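Workshop notebook, September, bathroom vanity, second look

Nikola Atanasov wants to sign off the vanity as a finished layout. I'm less sure. His argument is that it looks good and that everything a person needs at the sink fits on the counter. I agree it looks good. The Torkach sheet calls the top "easy care," and I would like to know who wrote that and whether they have ever wiped down polished marble under ceiling lights.

Went through the top at several points, with the mug and the toothpaste things in and out of play.
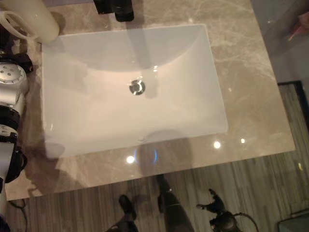
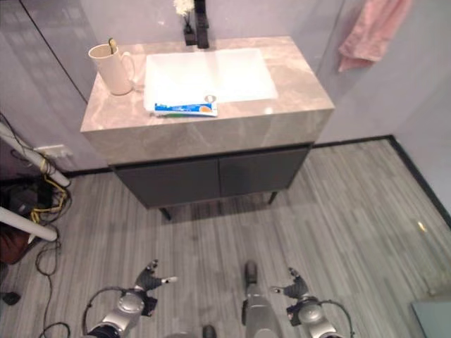
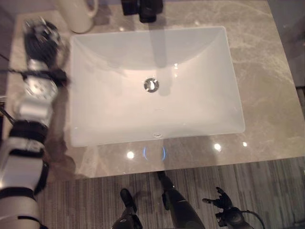
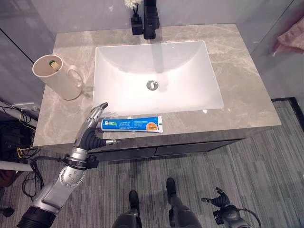 My main complaint is the front edge. Anything laid flat between the basin and the drop is one careless elbow from the floor, and it's where people put the toothpaste every time. Nikola says a lip would spoil the line of the slab. Maybe. I'd still like to see a scrap with a lip before we rule it out.

Second, the mug. It's fine as a toothbrush holder if someone empties it, and I don't believe anyone does. A holder with a hole in the bottom would be duller and better. Back left is the right corner for it, though, and I'd leave it there.

Third, black faucet. Pakdale claims 1,000 wipes with no change in the finish. Wiped with what? Our water leaves chalk on everything. I asked for the test notes and got the brochure again.

Flowers: no objection, no use either. They need dusting.

Cost so far is 4,000 for the whole corner, and Van Loon wants another 100 for sealing the stone. I'd pay that before I'd pay for anything decorative.

To do: toothpaste spill on the offcut, leave 33 minutes, wipe with a plain damp cloth, check for a dull patch under the lamp. Repeat with mouthwash. Ask Paststead if they still have the shallow tray. Not signing until the offcut is done.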